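5.2 When a push goes too far

We had hoped to devote this section to the successful runs, but the failures taught us a good deal more, and we would feel a little dishonest tucking them away in an appendix. Of the 827 pushing episodes collected on the Drunberg setup, 23 ended in a protective stop of the arm. Fulgencio Goicoechea went through the logs of every one of them and found the same fault nearly each time – the fingertip had caught against a block that was already resting against its neighbor, and the controller kept asking for more travel than the pair would give.

The task used in these episodes is a friendly one to watch. The arm is told, in plain words, to bring blocks of the same color together, and it has only a single rounded finger to do it with. Figure 3 gives an idea of how little room is left between finger and block once a pair has been formed.

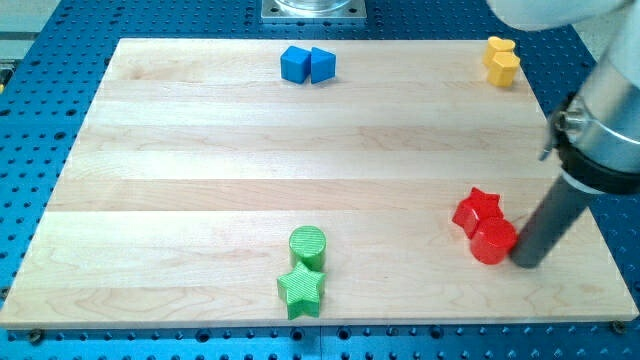 Figure 3. Same-colored blocks in pairs on the wooden board, with the fingertip beside the red cylinder.

5.3 Changes to the stopping rule

Our first remedy, suggested by Purificación Montoya, was simply to lower the force limit. It did cut down on the hard stops, but the arm then gave up early on perfectly good pushes, and we went back to the old value after 2 afternoons of trying. The rule we use now compares commanded and measured fingertip position, and backs the finger away when the gap keeps growing.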